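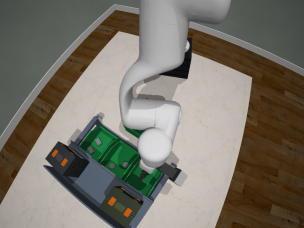

Engineering > Automation > Interviews

6 min read

When the wrist went into the divider

The fault that stopped bin picking at Sureo's Matodville site in June took less than a second to occur and 43 hours to explain. Edit Pap was responsible for the cell. Norbert Kerekes wrote the motion software and later rebuilt the fault in simulation. They spoke to us together, at a desk with two screens, and corrected each other often.

The task is plain. An arm takes small parts out of a tray of three bins and moves them to the next station. The bins stand side by side with raised walls between them, and the gripper has to come down inside those walls.

"On cycle 3,417 it came down on a wall," Pap said. "The arm pushed, the force limit tripped, and everything stopped. The limit worked. The part I did not like was that the limit had to work."

She had expected a bent bracket or a slipped tray. Neither was found. The tray was measured against its locating pins and was in place. The gripper fingers were straight. Two technicians repeated the pick 200 times at reduced speed and saw nothing.

Reduced speed turned out to be the reason. Kerekes explained that the controller stored the offset of the gripper from the wrist as a value that was reloaded after each tool check. At full speed the next move could start before the reload had finished.

"So for one move it was using the old tool length," he said. "The old tool was shorter. The arm believed it had clearance, and it did not. If you slow the cell down, the reload always wins, and you can sit there all day watching good picks."

He found it by running the cell in simulation at full rate, with the reload delay set by hand. Of the first 300 simulated cycles, nine ended with the gripper in contact with a divider. The model used the same three-bin layout as the real tray. Some small gray parts were left in the bins, he said, so that the picker would choose its targets in the usual way.

Pap was less patient with the history. The race had been in the code for two releases. It did no harm until the site changed to a longer gripper supplied by Onuoha, and the review of that change covered payload and reach only.

"The supplier's drawing was right," she said. "We read it and typed the number in correctly. Then we had software that now and then ignored the number."

Was anyone at risk? Pap said the cell was closed and no person was inside it. She still filed the event as a safety matter – an arm in a position its own controller does not know about is, in her view, enough.

The fix is short. Motion is now held until the controller reads the offset back and compares it with the stored value. If the two differ, the arm stays where it is and raises an alarm. Kerekes puts the cost at a few milliseconds per tool check.

The Umholm site runs the same software with the shorter gripper. It has received the fix, although Pap had to ask twice for a date when the line could be stopped. She has also added a full-speed run to the list of tests required after any tool change.

"It was always slow runs before," Kerekes said. "People feel safer standing next to those."

"They can stand outside the fence," Pap said.

14 comments
Shared 43 times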